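Home > Definitions > What is Throughput? – Meaning, Measuring It and What Slows It Down

Throughput is the amount of work that gets through a system in a given time. On a network it usually means how much data arrives at the other end each second. In a factory it might be boxes per hour, and in a database it might be queries per minute. I keep this glossary for people who are new to networks, so I'll mostly stick to the data kind.

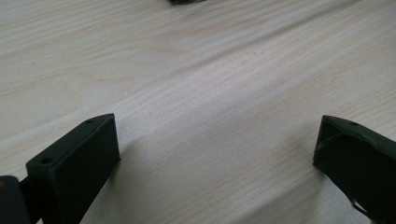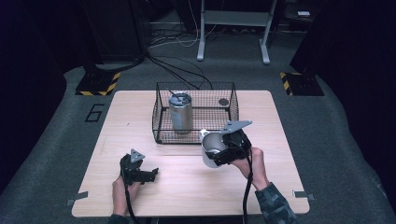 Throughput gets mixed up with bandwidth all the time, and I did it myself for years. Bandwidth is the most a link could carry if everything went perfectly, and throughput is what you get on the day. If you want something to hold in your head, take the wire basket on the table in the second photo. Its size sets how much it could ever hold, and that's your bandwidth. How many cans you manage to put through it in a minute is your throughput, and that depends on how quickly you can fill and empty the thing as well as on how big it is. A bigger basket won't help much if your hands are slow!

Also read: What is Jitter? – Definition, Causes and Fixes

How is throughput measured?

Take the amount of data delivered and divide it by the time it took. Most of the time you'll see the answer in bits per second, or in megabits (Mbps) and gigabits (Gbps) once the numbers get big. Watch out for the capital letter. A small b means bits and a capital B means bytes, and there are eight bits in a byte, so a download window showing 7 MB/s is moving 56 Mbps. I still have to stop and work that one out.

You can measure it by copying a large file and timing it, which is crude but gives you a fair idea. Proper testing tools send a stream of data between two machines and report the rate every second or so. I'd run any test several times, at different hours, and write down whether you were on wifi or a cable. My own line at home in Flasberg gave me 57 Mbps over the cable one morning and 14 Mbps over wifi from the back bedroom straight afterwards. Same contract, same router, two thick walls in between.

Throughput and goodput

Goodput is an ugly word but a useful one. Everything you send over a network is wrapped in headers that say where it's going and how to put it back together, and now and then a bit gets lost and has to be sent again. Throughput figures often include some or all of that. Goodput counts only the part you wanted in the first place – the actual photo or song or spreadsheet. It's always a little lower, and on a bad link it can be a lot lower. Not every tool tells you which one it's showing, so have a look at the help page before you compare two sets of results.

What slows throughput down?

The slowest link. Data usually crosses several bits of equipment on its way to you, and the whole trip can't go faster than the slowest of them. This is what people mean by a bottleneck. When I helped set up the office network at Kwofie we had a lovely new fibre line feeding into a very old switch, and of course all anybody ever got was the speed of the old switch.

Sharing. If lots of people use the same link at once they each get a slice. Evenings tend to be the worst for home connections.

Packet loss. Lost packets have to be sent again, and the usual protocol for web pages and files (TCP) also takes loss as a hint to slow down, so you get hit twice.

Latency. You'd think delay and throughput were separate matters, but they do affect each other. TCP sends a batch, called the window, and then waits to hear that it arrived. On a long route with a small window the sender spends a lot of its time waiting, however wide the link is.

Tired hardware. A cheap router with the firewall and every filter turned on may simply not keep up. The same goes for a slow disk at the receiving end.

Can you improve it?

Often, yes. I'd start with the boring things:

Plug in a cable if you can.
Move the router out of the cupboard (please).
Check the cables themselves, as a damaged one can quietly drop a gigabit port down to 100 Mbps.
Find out what else is using the line – backups are a favourite.

After that you're into window sizes and traffic rules, and those are worth learning but easy to make worse. At Bodonari we once spent 4 hours adjusting settings on a file server before we noticed that a nightly backup had been set to run at noon. We moved it back and the copies sped up straight away.

Throughput outside networks

The word is used the same way in storage, where it tells you how fast a disk reads or writes long runs of data. Don't confuse it with IOPS, which counts separate operations. A drive can be splendid at one and poor at the other. In processors it means how many instructions or tasks get finished per second, and here too you can raise it without making any single task quicker, simply by doing more of them side by side. The Etier test rig I learned on printed all of these on one screen with no units at all, and that probably explains why I'm so fussy about units now.

Related terms: bandwidth, goodput, packet loss, bottleneck, TCP window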